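Where Does the Laundry Basket Go? A Study of Small Steps in a Shared Home
Project report, Treta group

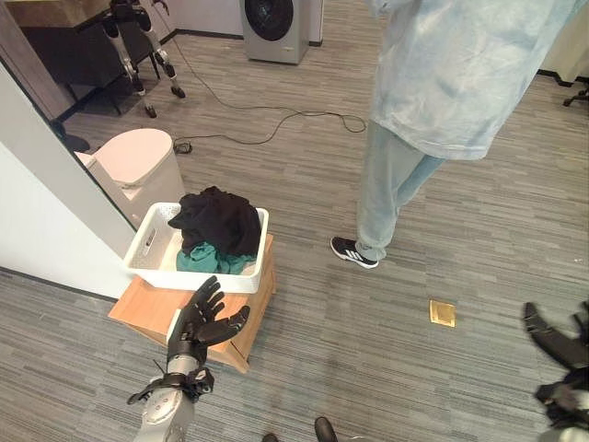
Jytte Ketilsson wrote back after reading our first draft that we were measuring the wrong thing, and that the walk to the washer matters far less than the bending. Her baskets live on the floor, she said, and she feels it in her back by the second load. We took that seriously and rewrote half the project, and it got a lot more fun after that!

Our original question was simple: how much effort goes into laundry before anything gets washed? We picked the basket as our starting point because everybody in the group had one (and strong opinions about it). A white plastic basket with handle cut-outs on the short ends, set up on a wooden side table, became our main setup. The clothes were ordinary ones, a black garment bunched on top and a teal-green one under it.

What we did

We compared 2 positions for the basket, on the floor and on the side table. In each one, a person took the clothes out, sorted them into dark and light, and put them back. We did this 3 times per person in each position and wrote down the time plus any comments. Everyone in the group took a turn, including Laur, who had just finished soccer practice and complained the most about the floor. We also kept a step diary at home through January, where we logged every walk that had to do with laundry. Together we logged 2595 steps, and 346 of those were trips back for something we forgot, mostly socks. I love that number.

What we found

Sorting from the table felt easier to all of us. The times were closer than we expected, so we can't claim the table is faster. The comments are where the difference shows up. With the basket on the floor, people crouched, stood up, crouched again, and a couple of us just sat down on the carpet and sorted from there, which works great until you have to get up with a full basket.

Dark clothes were their own problem. Black and navy are hard to tell apart at the bottom of a pile, and from table height it was easier to pull things out and hold them up to the light. Fikik suggested tipping everything out first. We tried it once and spent longer picking up than sorting.

The table has to be the right size too. Ours held the basket fine, but there was no good place for the sorted piles, so they ended up on a chair. A longer surface, or a second basket, would fix that.

What we would change

We would use the same clothes in every round. Ours got mixed up between rounds and a few sweatshirts are much slower to fold than T-shirts. We would also like to test with older people, as Jytte suggested, and we have asked the Kosinness community center if we can run the next round there in their laundry room.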